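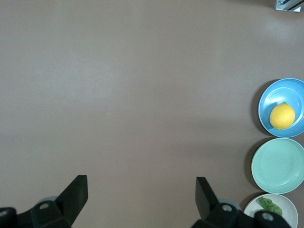
Page 18

Project Report: Setting and Clearing a Shared Table
Skatcombe House Dining Room, Group 3
November 23, 2023

1. Purpose

The purpose of this project was to examine how the layout of dishes on a shared table affects the time and effort needed to set it and to clear it again. The work was carried out in the student dining room at Skatcombe House as part of the course in household and institutional management at Gallthorpe College. The group was asked to select one ordinary task, to observe it over several meals, and to propose a change that could be made without new equipment.

2. Background

Meals at Skatcombe House are served at long tables. Under the usual arrangement, serving dishes are placed in the middle and diners reach toward them from both sides. Kitchen staff reported to the group that this slows the wiping of tables between sittings, as every dish must be lifted and carried to a side counter before a cloth can be used. Spills near the center are also missed when the room is busy.

3. Arrangement Tested

The group tested what the report refers to as the edge column. Dishes are kept in a single line along one side of the table, and the rest of the surface is left clear. The part of the column shown at the head of this page consists of a light blue bowl holding one lemon, a pale green plate directly below it, and a white bowl at the bottom. The open tabletop to the left is the area intended for place settings or, at the end of a meal, for wiping.

Round dishes of different colors were chosen on purpose. Each color was assigned a use, so that a person setting the table did not need to consult a list: blue for whole fruit, green for bread or sliced items, white for anything served with a spoon. The plate was set out empty and filled only after diners were seated.

The dishes were taken from the Paju range already in use at the house. No purchases were made. A tablecloth was considered and rejected, as the plain brownish-gray top is easier to inspect for crumbs when bare.

4. Method

Observations were made at lunch on 2 tables, one set in the usual way and one with the edge column. A total of 50 settings were recorded during November. For each, one member of the group noted the order in which dishes were put down, and another noted any dish that was moved a second time. Diners were informed of the project by a card at the door and were free to sit where they wished.

5. Findings

Dishes on the edge column table were moved a second time less often than those on the usual table. Wiping could begin while the dishes were still in place, and staff described this as the main benefit. The color rule was learned quickly by those who set tables every day - less so by those who helped only on occasion, who tended to put fruit in whichever bowl was nearest.

Two difficulties were recorded. Diners seated on the far side had to ask for dishes to be passed, and some complained of this. In addition, dishes placed almost touching one another were awkward to pick up with one hand. A gap the width of two fingers between rims was tried in the last week and was preferred by the staff.

6. Recommendations

The group recommends the edge column for breakfast and for lunches at which few dishes are shared. It is not recommended for the evening meal, where larger serving dishes are used. If the arrangement is adopted, the color rule should be posted inside the door of the dish cupboard, and the gap between rims should be included in the instructions for setting.

A copy of the observation sheets is held in the Nerkoma Room and may be consulted on request.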